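September, after supper

My forearms are so tired that this pen feels like a sledgehammer, but I want to get today down before I sleep on it and lose half. We finally climbed the long slab at Huaranga! Nayeli Correa led the first two pitches and made them look like a stroll to the mailbox, and I followed with my knees knocking (I always forget, every single season, how little there is to hold on to up there, and then I remember all at once).

I used the new Loler carabiners on my anchor and I like them very much. The gate snaps shut with a good firm click, and I could work them with gloves on, which I never managed with the old screwgates. Trudy Ashby thinks they're heavy. Trudy thinks everything is heavy, bless her, and she still carried the 62-meter rope up the trail without one word of complaint.
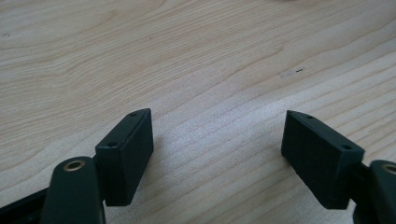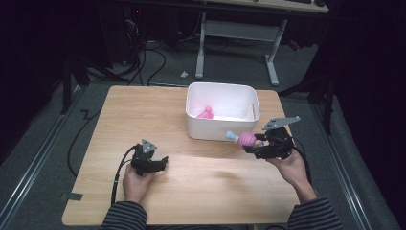
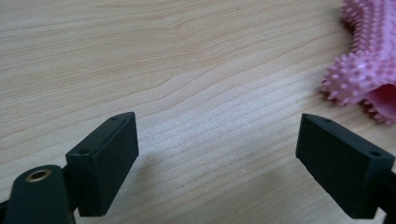 *The pale wood table.*

We got down by four, later than we meant to, as the rope snagged on the second rappel and Nayeli had to go back up a little way and flick it loose. I said a few words I won't write here. Then soup from Edith Ríos's big thermos, and a long talk about whether the bolts on the upper belay ought to be replaced before winter. Edith says yes, and I'm with her.

Must wash the slings tomorrow, and tape my left thumb, and write to Aníbal about borrowing his helmet for Lizeth, who wants to come along next time. I hope she does. Bed now, my eyes are closing.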